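**soft pads or hard pads on the hand-held gripper?**

**mvdbroek_lab**
I am comparing two finger sets for our hand-held gripper, the Raltska pads and the Prikbridge ones. The black pads which are on now have white scratches on the inner side, and the top edge is starting to peel. Both sets use the same mounting holes, so changing them takes 4 minutes.
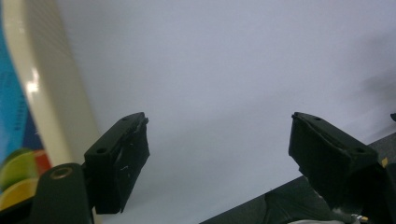 My question is about grip on slippery packaging. I made 300 grasps with each set, on the same white table, and I counted as failed everything that moved before the lift. With Raltska I had 298 good ones. With Prikbridge I stopped counting, it was much worse on shiny film.

**rocha_fan**
Which objects? "Slippery packaging" can be anything. On a round bottle the softer pad always looks better than it is.

**mvdbroek_lab**
Mostly boxes with film around them. The plastic wrap box is the one I trust the most, it has flat sides and a glossy cover, and I take it across the short side.
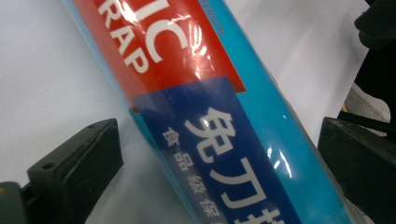 ---
**Replies: wear and pad material**

**Deolinda Simões**
I do not agree with the conclusion. Your pads are worn, and a worn pad can hold film better than a new one. Please repeat with fresh pads from both makers. We had the same discussion with the Vundance controller, and after 3 evenings we found the closing force was set different for each test.

**mvdbroek_lab**
The force was the same, I checked it. But the wear is a fair point. The lower edge of the fingers is also rough, with small nubs, and I did not think about it before.
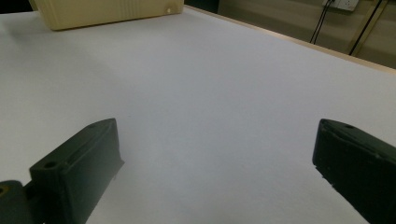
I will file the edges first and then mount new pads — otherwise I change two things in one test.

**rocha_fan**
Filing is also a change. Leave the edges, they don't touch the box if you grasp high enough.

**Deolinda Simões**
They touch the table when you go low. I would file.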